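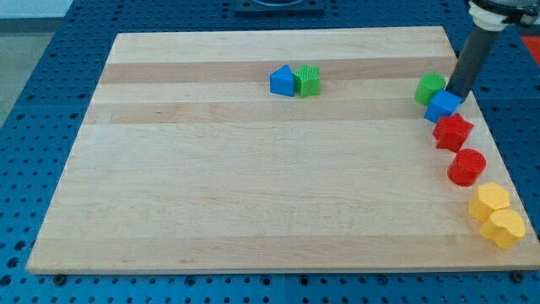
Station 3: Bauklötze auf dem Ahornbrett, der Arm dicht über dem blauen Würfel.

Galerie: Tag der offenen Tür bei Wirkwood

Am Sonntag hat Wirkwood seine Halle in Graststead geöffnet. Laut Plakat sollte man dort »die Zukunft der Werkbank« sehen. Ich bin hingefahren, weil ich seit Jahren solche Einladungen bekomme und wissen wollte, ob sich der Weg inzwischen lohnt. Die Firma spricht von 587 Besuchern über den Tag. Als ich kurz nach zehn ankam, standen die meisten davon offenbar noch im Stau oder am Waffelstand.

Gezeigt wurden mehrere Stationen, die Sortierstation war die am besten besuchte. Wer nur wegen der Bilder hier ist: Das Bild steht oben, meine Notizen dazu folgen. Mehr habe ich von diesem Tag nicht eingestellt, der Rest waren Rücken und Stellwände.

Zum Bild

Sterne, Zylinder, ein Herz, ein Sechseck, alles in kräftigen Farben. Für Kinder ist das ein dankbarer Anblick, und die Kinder standen auch in der ersten Reihe. Für jemanden, der in einem Betrieb mit öligen Gussteilen zu tun hat, sagt es wenig.

Rechts auf dem Brett liegen die Klötze in einem Bogen, am hinteren Rand berühren sich das blaue Prisma und der grüne Stern. Ich habe gefragt, ob das enge Nebeneinander Absicht sei. Antwort: Das komme auf die Aufgabe an. Welche Aufgabe gerade lief, konnte mir der junge Mann am Absperrband nicht sagen, er war für die Prospekte zuständig.

Der Tisch ist ein Lochrastertisch, wie man ihn aus jedem Versuchsaufbau kennt. Daran gibt es nichts auszusetzen. Man sollte nur nicht von einer »produktionsnahen Umgebung« reden, wie es auf der Tafel daneben stand.

Was erzählt wurde

Mutua Mugo führte die Gruppen durch die Halle und machte das gut, ruhig und ohne Werbesprech. Auf die Frage nach der Taktzeit nannte er 24 Sekunden je Teil. Das ist langsam, und er hat es auch nicht schöngeredet. Eine ältere Dame neben mir meinte, das schaffe ihr Enkel schneller. Gelächter, weiter zur nächsten Station.

Interessanter fand ich die Zahl der Übungsdurchgänge: 700 habe man für die Klötze gebraucht, sagte Mugo. Wie viele davon brauchbar waren, habe ich zweimal gefragt und zweimal eine Erklärung zur Datenqualität im Allgemeinen bekommen. Eine Fehlerquote hing nirgends aus. Bei einer Vorführung, die Vertrauen schaffen soll, hätte ich die als Erstes an die Wand gehängt.

Auch das Licht war Thema. Jemand aus der Gruppe wollte wissen, was passiert, wenn am Nachmittag die Sonne durch die Oberlichter kommt. Das werde gerade untersucht. Bei Pretorius, wo ich im Frühjahr war, lautete der Satz fast wortgleich.

Was offen bleibt

Laut Prospekt soll das System ab dem kommenden Jahr bei Claltley in der Kommissionierung laufen, zunächst mit 250 verschiedenen Artikeln. Von bunten Klötzen zu Kartons, Beuteln und Blisterpackungen ist es ein weiter Weg. Beutel geben nach, Folie spiegelt, und im Lager legt einem keiner die Ware auf ein helles Brett. Ich habe um einen Besuchstermin bei Claltley gebeten, sobald dort etwas steht, und eine freundliche Zusage ohne Datum erhalten.

Parken war kostenlos, die Waffeln kosteten zu viel. Die Führungen sollen im Oktober wiederholt werden, Anmeldung am Empfang von Wirkwood.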